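FOR IMMEDIATE RELEASE
February 11, 2018

Farkton puts its bin-picking house rules out for anyone to use

Hi all, Amos Hutchins here from Farkton. I look after the picking cells, and I've been nagged into writing this release myself, so bear with me!

As of today we're publishing the Cimuslow Guide, the 29 rules we follow whenever a robot arm has to reach into a bin and take something out. It's free to download, free to copy and free to argue with. We've been working to some version of it for 2 years, mostly as notes taped up beside the cells, and it was well past time somebody typed the thing up properly.

Why bother? The big safety standards do a good job on guarding, stopping and risk assessment, and you should be following those first. What they don't go into is the everyday stuff — how you hold a bin still, where the cables go when the wrist turns over, what you put in the bin when you want a fair test. Every shop we talk to has worked out its own answers, and half of those live in one person's head. 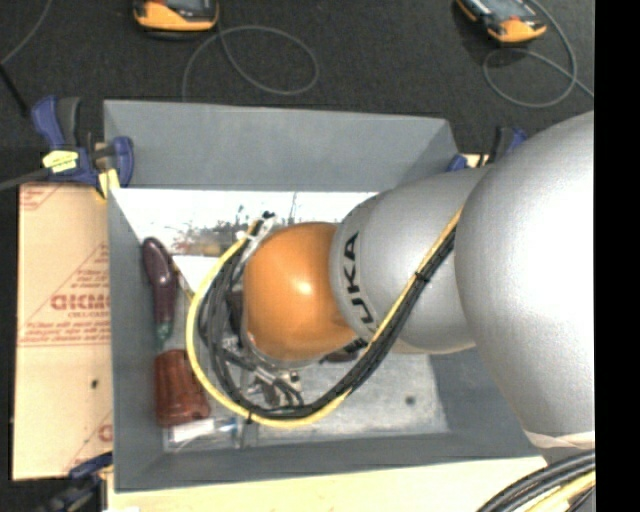

Arm in the bin, clamps on the corners, cables tied in a bundle at the wrist.

My favourite part of the guide is the section on cables (I know, I know). Rule 7 says you tie the bundle at more than one point and leave enough loop for the full turn of the wrist, then run the whole motion at crawling speed and watch the loop the entire way round. Rule 8 says you do it again after any change to the gripper, even a small one.

Then there's clamping. A bin that creeps a few millimetres over a long run will spoil your results and could catch the gripper on a wall, so we ask for a clamp check at the start of every shift and again every 200 picks. Before we sign off on a cell it has to get through 3000 picks with a mixed load: shiny things, ribbed things, clear packaging, whatever makes life hard for it. No swapping out the awkward items halfway through, please.

Our friends at Jalali and Gikimura read the drafts and sent back plenty of red ink. Jalali talked us into a much plainer section on who's allowed to restart a stopped arm, and I'm grateful for it.

We'll take comments until the end of April and put out a revised copy after that. If your shop does any of this differently, I'd love to hear how. Send your notes to the Farkton front desk, marked for Amos, and tell us which rule number you're on about.

Media contact: Amos Hutchins, Farkton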